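Gremstead README

Small word list + notes for household talk, collected in Sosville and Indgate. Started as a spreadsheet, now a folder of text files. Still messy.

What's in it
- words.txt, 700 entries, one per line, tab between word and meaning
- places.txt, which town each entry came from
- rooms/, same entries again, sorted by room
- old/, ignore unless you like dead ends

Columns
word, meaning, town, room, note. Note is often blank. Town is S or I. If both towns use it there are 2 lines, not one, so dont dedupe on word alone.

Rooms
Kitchen is the biggest file. Porch is thin. Bathroom has the most disagreement, esp. for the tank, the lid on the tank, and the handle. Sosville says "flusher," Indgate says "the pull" even when it's a lever.
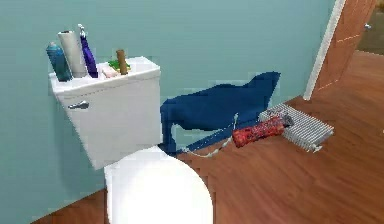
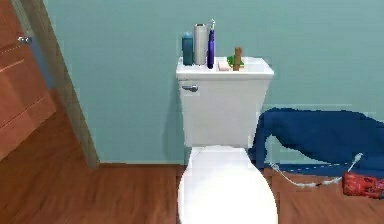 Tank, flush lever on the front, things lined up along the top.

Known problems
- 30 entries have no town. Left in for now
- spelling is whatever the person wrote down
- "davenport" shows up under porch, shoud be living room
- plurals not merged
- file encoding is UTF-8, but old/ is anybody's guess

Using it
Read with any tab-aware tool. Skip the first line, it's a header. The Kramer script in the top folder rebuilds rooms/ from words.txt. Run it after edits or the two drift apart.

Adding words
One line each, send as plain text, include the town. No slang for people please, objects and chores only. Merges happen on Saturday mostly.

To do
Garage file. Fix the porch thing. Audio maybe, in June.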